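Filed under: Kitchen & Cleaning > How-To
Last updated: December

How to Get Hard Water Film Off Your Dishes (Without Buying Most of What They Want to Sell You)

If your glasses come out cloudy and your plates feel chalky, somebody is going to try to sell you a fix. I have bought most of them. There is a box under my sink with descaling tablets, two kinds of rinse aid and a magnetic gadget from Tumix that clamps onto the pipe and, as far as I can tell, does nothing except be clamped onto the pipe. This page is what I do now. It costs very little and it works on most kinds of film, though not all, and I'll get to the ones it doesn't fix.

First, find out if it's mineral film at all

A lot of guides skip this and go straight to vinegar. Cloudy glass has two common causes. One is mineral deposit, which comes off. The other is etching, where the surface of the glass itself has been worn, and no product on any shelf will bring it back. I don't care what the label says.

To test, put a few drops of plain white vinegar on the cloudy spot and leave it for five minutes. Rub with your finger and rinse. If that spot is clearer than the rest, you have mineral film. If it looks exactly the same, try once more with a longer wait, and after that I'd assume etching and stop spending money.

Next, check your water. Your supplier probably publishes a hardness number, and you can usually find it on their website or get it over the phone. Mine is 230 parts per million, which is well into the hard range. Be careful with free tests offered by people who also sell softeners. I had one done by a man from Gomstead who put drops in a vial, watched it change color and looked at me as if a relative had died. The quote was $2473 installed. A softener may be worth it for your pipes and your water heater, but it's a lot to pay for shiny cereal bowls.

What you need

White vinegar, the cheap kind
Baking soda
A dishpan or a clean sink
A soft sponge
A lint-free towel

Citric acid powder is a good swap for vinegar if you can't stand the smell. Use one tablespoon to a quart of warm water. I've tried the branded descaler from Dorwood next to plain citric acid on the same set of glasses and couldn't tell which was which afterward. Neither could anyone else in the house, and they were told there would be pie if they guessed right.

The soak

1. Wash everything the normal way first. Acid works on minerals, and it won't do much through a layer of grease.

2. Fill the dishpan with equal parts vinegar and warm water. Skip boiling water, which can crack cold glass and makes the fumes worse.

3. Put the dishes in so they are fully covered. Leave out anything aluminum, cast iron, or with metallic trim. Hand-painted pieces should stay out too. Never add bleach to this, or use it right after a bleach cleaner. Bleach and vinegar make chlorine gas.

4. Wait 15 minutes. For heavy buildup go to 30. I have seen people recommend overnight, and I don't see what it gets you.

5. Rub with the soft side of the sponge. If there's still a ring, make a paste of baking soda and a little water and work on that spot gently. Don't mix the soda into the vinegar. It fizzes, which looks busy, but the two mostly cancel each other out and you're left scrubbing with weak salty water.

6. Rinse well with clean water and go straight to drying.

Drying matters more than the product

Spots form when water sits on a surface and evaporates, leaving the minerals behind. You can use the fanciest soap in the store and still get spots if you let hard water dry on the dish. So with anything you care about, dry it by hand with a towel.

For everyday things I use a rack and accept a few marks. Cups go upside down, tilted a little if they have a deep hollow in the base, as that hollow holds a puddle. Plates do better standing than lying flat.

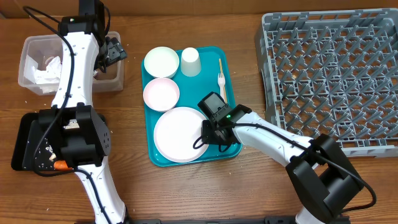
Plate, bowls and an upturned cup on a teal tray, next to a gray dish rack.

Don't forget the rack and whatever you set under it. They collect the same scale as your dishes, and the drips carry it around. I wipe mine down with the leftover soaking water before I dump it.

If you use a dishwasher

Run it hot and turn off heated dry if spots are the problem. Open the door at the end of the cycle and let the steam out. Rinse aid does help here, I'll admit that, because it makes the water slide off in sheets. The store brand has done as well for me as Smadi, at less than half the price.

Don't pre-rinse everything spotless, and don't overload the detergent. In soft water, too much detergent is one of the things that can cause etching. In hard water you may need a bit more than the minimum. Start low and go up a little at a time until the film stops, then leave it there.

Cleaning the machine itself is worth doing every couple of months. Follow the manual. The "cup of vinegar on the top rack" trick is everywhere online, and some makers warn that regular use is hard on the rubber seals. I use citric acid if the manual allows it.

When to give up

If the vinegar test did nothing, the glass is etched. Drink from it anyway. It's safe, it's just ugly.

If the film comes back within a week no matter what you do, look at how the dishes are drying before you look at products. Ayman Geagea, who used to fix my dishwasher, told me he'd been called out for cloudy glasses more times than he could remember and usually left without replacing a part. He still charged me $164 for the visit.

Related question I get a lot: does filtered water from a pitcher help? For the final rinse on good wine glasses, maybe, if the filter reduces hardness, and plenty of them don't reduce it by much. Distilled water works better for that, and a jug will last you a long time.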